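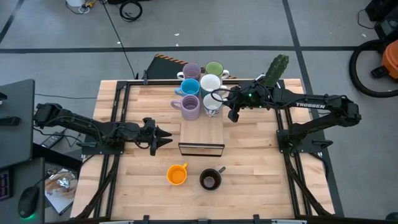
Vandard mixed mug set: review after three months in the break room

We needed mugs. The old ones were mostly giveaways with worn logos, and the dishwasher had taken the handles off a couple. The Vandard set cost $80 with shipping from Bridska. It's sold as a mixed set, so colors and shapes vary.

Shape and finish
The mugs don't match, which suits a shared kitchen because people learn which one is theirs. Some are plain solid colors. Others have more going on, and those are the ones that get picked first. The yellow one has flat angled faces like a cut stone and an uneven rim. I expected that to be awkward to drink from, but you get used to it. The teal and brown one has a raised, rough-looking glaze and a narrow base.
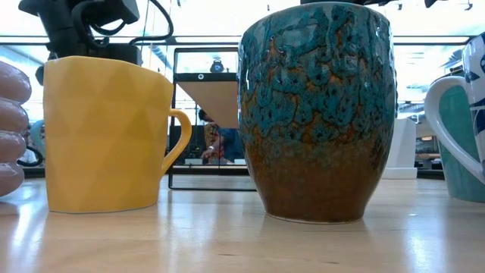

Yellow faceted mug and the teal over reddish-brown glaze.

Washing
They have been through the machine every workday since they arrived. No chips so far. The plain ones come out clean on a normal cycle. Anything with grooves needs a brush now and then, and coffee left overnight will settle in the rings.

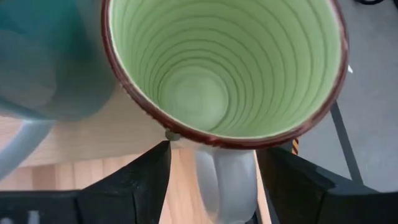
I soak those with a spoonful of baking soda for an hour and the stain lifts. The brown-rimmed mug is my favorite to drink from, with its pale green inside. Tea looks a bit odd in it. Coffee is fine.

Storage
They don't stack. The handles differ too much, and the tapered ones tip. We tried a Tamuno shelf riser and sent it back. A single layer on an open shelf works, handles out, if you have the width. If your cabinet is narrow, get the Vuneo straight-sided mugs instead. They are duller but they nest.

Price
Fair for stoneware at this weight. Bridska took 5 days to deliver, and 2 of the mugs came with rough spots on the foot. A minute with fine sandpaper fixed both.

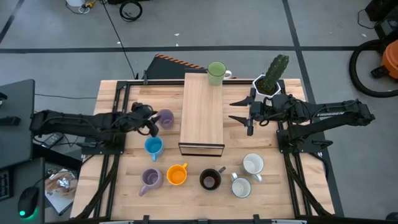
Eight mugs on a light wooden tabletop.

Would we buy it again? Yes, for a room with shelf space. Wipe the bottoms before you set them down on bare wood, as a wet foot leaves a ring. Replacements are only sold as a full set, so a broken one stays broken.

Rating: 4 out of 5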